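Doltano: A Bench Arm That Sorts Dishes
Student project report, shared workshop section
Author: Hubert Kubiak

1. What I wanted to build

I wanted an arm that could pick things up off a table and put them somewhere else, and I wanted to build most of it myself. That was the whole proposal when I handed it in, and my advisor wrote "which things?" in the margin in green pen. Fair question! I picked dishes. They come in a few basic shapes, they are cheap, every kitchen has them, and they are surprisingly mean to robots. Shiny ones fool a camera, clear ones hide from it, and all of them have rims that a clumsy gripper will slide right off.

The arm is called Doltano. The name came from a mistyped folder on my laptop and it stuck. The control program that runs it is called Jaltum, which I have no excuse for at all, I just like how it sounds.

The work was done in the shared workshop at Hulley, where members can rent a bench by the month. I had been using the place for bike repairs before this, so I knew where the good clamps were.

2. Goals

By the end of the term the arm should be able to:

Reach to any spot in its half of the table without hitting the table.
Close on a bowl by its rim and lift it.
Tell me when it has missed.

The third one was added late. I thought it would be an afternoon of work. It ended up being the part I spent the most time on and the part I am happiest with, so it gets its own section further down.

3. Parts and budget

My limit was 600 dollars for everything, and I stayed under it because the arm itself came used. It is a six-joint kit arm with one joint that had been rebuilt by a previous owner (nicely, too, with better bearings than the others). The rest of the money went to a power supply, a spare servo, a small camera for the wrist, cable sleeving, screws, and a lot of rubber in different thicknesses while I figured out what was grippy and what only looked grippy.

The camera mount is my own design and went through more versions than anything else on the arm. The first one was too tall and hit the forearm when the wrist tipped back. The next one was fine until the screws worked loose, and then every picture leaned a little further than the one before it. The mount I use now clamps around the wrist housing with two bolts and has a small ridge that keeps it from turning. It holds the camera so that it looks out past the fingers, which means the fingertips are always in view. I went back and forth on that. You lose part of the image to your own hardware, but you always know where the tips are, and for a beginner that is worth a lot.

4. Setting up the bench

Lighting was a bigger deal than I expected. On my first bench there was a desk lamp close by, and every metal surface had a little sun in it. I moved to a spot where the light comes down more evenly and half my problems went away that same evening. I also switched to keeping very few things on the table during a run. It sounds obvious, but when you are in a workshop, stuff creeps in: a tape measure, somebody's pencil, your own coffee.

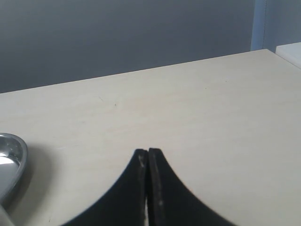 Before every session I run a short home routine. The arm goes to its rest pose, closes the fingers, opens them, closes them again and then waits. If the closed position reads differently from last time, something has shifted and Jaltum won't start until I have looked at it. I was annoyed by my own safety check at least once a week, and every time it was right. Usually it was a cable pulling on the wrist. Once it was a crumb of rubber stuck in the linkage.

Table height is a number in a settings file, and I measured it at several places, as the bench is not perfectly flat. The difference is small enough that you would never notice it with your hand. The arm notices. On the high side the tips would touch down early, and the whole arm would give a little shrug that I could hear from across the room.

5. How a pick works

Jaltum is written in Python and has 16 settings that I can change without touching the code. Most of them I set once and left alone. The ones I kept fiddling with were approach height, closing speed and how long to wait after closing.

A pick goes like this. The arm moves to a look pose and takes a picture. The program searches for a rim, picks a spot on it, and works out where that spot is on the table. Then the arm moves to a point above it, comes down in small steps with a new picture at each step, closes, waits, and lifts.

The small steps were a great change. In my first version the arm looked once and then went all the way down with its eyes shut, more or less. If the first guess was off, the whole pick was off. With a new picture at each step the guess gets corrected on the way down, and you can watch it happen -- the wrist makes these tiny sideways adjustments, and it looks so careful! Everyone who came by the bench stopped to watch that part.

There is a catch, though. The lower the arm gets, the less the camera is able to focus. The lens has a fixed focus, and past a certain point everything in front of it turns to soup. So the pictures are most accurate exactly when I need them least. My fix is a cutoff height: below it, Jaltum stops trusting the picture for position and finishes the move on the last good guess.

I found the cutoff by trial. Too high, and the last stretch is blind and long. Too low, and the program starts believing in edges that are just glare. I spent one entire Tuesday moving that number up and down and writing results on a sheet of cardboard, and the cardboard is now pinned above my desk at home.

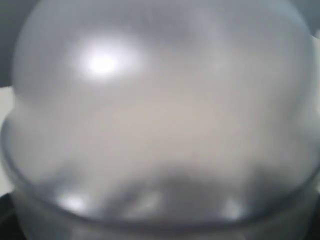

Figure 2. A rounded, see-through gray surface very close to the wrist camera, with glare at upper left.

Translucent material gave me the most trouble of anything I tried. A metal bowl has a bright rim, and even with reflections all over the inside, that rim is usually a strong curve the program can follow. With something cloudy the edges are soft to begin with, and the brightest thing in the picture may well be a highlight that has nothing to do with the shape. My early code loved highlights. It would lock onto one and march toward it with total confidence.

What helped was comparing two pictures from slightly different positions. A real edge moves between them the way the geometry says it should. A highlight on a curved surface slides by some other amount. If the motion doesn't match, Jaltum throws that point out. I am really proud of this, even though I later found out that it is a well-known idea and people have been doing fancier versions for a long time.

6. Knowing when it missed

My arm has no force sensor. What I do have is the servo position, and it tells you more than you would think. When the fingers close on nothing, they go all the way to the closed reading from the home routine. When they close on a rim, they stop short. The difference for a thin rim is tiny, and at first it was lost in the noise. Slowing the last part of the closing motion and averaging the readings made it stand out clearly.

So after closing, Jaltum waits, reads, and decides. If it thinks it missed, it opens, backs up to the look pose and tries again, up to three times. Then it gives up and beeps. A friend from the Shehu team, who are building a much larger arm for their own course, suggested the beep. I would probably have had it print a line on the screen and then never looked at the screen.

7. Testing

My final test was 70 picks, with the dish moved to a new place by hand before each one. I logged every run to a file and wrote down in my own notebook what I saw, so that I could compare the two later. The miss check agreed with my notebook on nearly all of them. Where it disagreed, it was mostly cases where the fingers had caught the dish by a bit of rim and then let it slip during the lift. The reading was taken before the slip, so the program had no way to know.

That is easy to improve: read again at the top. I have the code for it half written.

Metal did best by far. Clear and cloudy pieces did worst, and most of those failures came in the blind stretch at the end.

8. What comes next

I want a second camera that looks at the table from the side, so the last part of the move isn't a guess. I also want softer fingertips -- the ones I have are getting scuffed, and I suspect a little give would help on thin rims. The log format needs work, too. Right now it keeps only the last 1000 lines, and I lost the start of a good session that way.

Bench time at Hulley is paid through December, so the side camera is first. The bracket for it is already printed and only needs its holes drilled.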